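Gandley Allotments and Gardens Forum
Board: Vegetables > Onions, leeks and garlic
Topic: Autumn or spring planting for garlic on heavy clay?

clayboots
I've had a plot on the Stostier Road site for two seasons and both times the garlic has been poor. Small bulbs, a few with no cloves at all, just one round lump. I planted in March both years as the soil is sticky in autumn and I was told it would rot. Should I be going in earlier? I have a bed free from the end of August where the early potatoes came out.

marrowman382
Yes, go in earlier. The single round lumps are what you get when garlic hasn't had enough cold. It wants a month or two of low temperatures to split into cloves. March is too late for most types. I plant in October and lift in July.

hedgebottom
Depends on the variety. There are softnecks sold for spring planting and they do split if you get them in by February. Which one did you grow?

clayboots
No idea, sorry. They came in a net from the garden centre at Pennington and I threw the label away. White skin, no flower stalk.

hedgebottom
Softneck then, most likely. Same advice, get it in by February at the latest.

plot201
I'm on clay as well, the bottom end of the Hatel site where the water sits. October planting straight into the ground lost me half the row two years ago. Since then I start the cloves in modules in the cold frame in November and plant out in early March when the ground can be worked. They get their cold in the frame and they don't sit in a puddle. Bulbs are a fair size, not show bench.

marrowman382
Modules are a lot of work for garlic. Make a ridge. Draw the soil up six inches, put a bit of grit along the top and plant into that. I've never lost more than the odd one and I'm on clay too.

plot201
You're at the top of the hill. It drains before it gets to you. Ridges at our end slump by Christmas.

marrowman382
Fair enough, but the original poster is on Stostier Road and that isn't wet like Hatel.

clayboots
It's wet in the corner by the gate and all right elsewhere. The potato bed is in the better part. I could do half on a ridge and half in modules and see.

beanrow
Do that. Also don't put manure on before planting. I did one year and got masses of leaf and soft bulbs that went mouldy in the shed by November. Compost from the year before is fine.

hedgebottom
Agree on the manure. A bit of sulphate of potash in February is all mine get.

clayboots
Thanks all. One more question. Can I use cloves from the kitchen? There are a few going green in the basket and it seems a waste.

marrowman382
No. Shop garlic is often grown somewhere much warmer and it may carry rot. White rot stays in the soil for years and you won't grow an onion there again. Buy proper seed garlic.

beanrow
I've used supermarket garlic for years with no trouble whatever. Seed garlic at the Pennington place is dear for what it is. Use the biggest cloves and leave out anything soft.

plot201
I wouldn't risk it in open ground on a shared site. In a pot at home it's fine, and you can cut the green tops like chives.

There is a short piece on this in the site newsletter. I've copied it in below.

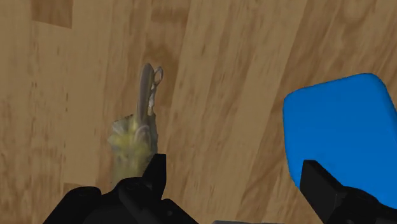
Words: Gandley Allotments newsletter team | 4 September 2026 | Filed under: Growing

Garlic that has begun to sprout is safe to eat, though the green part can taste bitter and is best taken out. If you want to plant it, keep it in a pot of fresh compost away from the onion beds. Set the clove with the pointed end up and the tip just covered. Water it in, then leave it alone until the surface has dried.

beanrow
That says keep it in a pot. It doesn't say you'll catch white rot from a supermarket clove.

marrowman382
It says away from the onion beds. Why do you think that is?

clayboots
I'll put the kitchen ones in a pot by the back door and order seed garlic for the plot. What spacing on the ridge?

hedgebottom
Six inches between cloves, a foot between rows. Net it for the first few weeks or the birds will have them out.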